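Section 4: Recording Demonstrations at the Tabletop Station

This section applies to the Trorov recording station when used with the Plenthorpe kitchen task set. It should be read in full by operators before a first session.
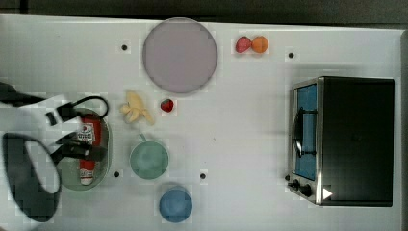
4.1 Before recording

1. Confirm that the tabletop is level and that the toaster oven stands at the right-hand side, with its door facing left towards the arm. The oven must not be connected to the mains.

2. Place the dishes, cups and food items called for on the task card. Positions should differ from one recording to the next. Items may touch one another, and a bottle may be laid inside a dish where the card allows it.

3. Do not use the black dots on the tabletop as placing guides. A learning system trained on tidy layouts will perform poorly on untidy ones.

4. Check the overhead view on the operator's screen. Every item named on the card must be at least partly visible - a dish partly covered by the gripper is acceptable, a hidden one is not.

Note: Food items are supplied in the Lyimo props box. Real food must not be placed on the table.

4.2 Recording a demonstration

1. Enter the task sentence exactly as printed on the card, for example "Pick up the ketchup bottle and put it on the plate".

2. Bring the gripper to its starting position and wait for the ready tone.

3. Press Record. Keep the arm still for two seconds before making the first movement.

4. Guide the gripper to the item at a steady pace. Small corrections are permitted and should be left in the recording.

5. Close the fingers, lift the item clear of any dish edge and carry it to its destination.

6. Release the item, withdraw the gripper and press Stop.

Caution: Keep hands outside the marked boundary while the arm is powered. If the cable catches on an item, press the stop button before reaching in.

4.3 Labelling and storage

1. Mark each recording as Complete, Partial or Failed. Failed attempts are kept, as they are used separately in training.

2. Rearrange the items after every recording. Following ten recordings of the same task, change to a new card.

3. Allow roughly seven minutes at the end of the session for transfer to the Grutstead archive. Do not switch off the station until the transfer light has gone out.

Note: Recordings with a missing task sentence are rejected by the archive and cannot be labelled afterwards. See Section 7 for error messages.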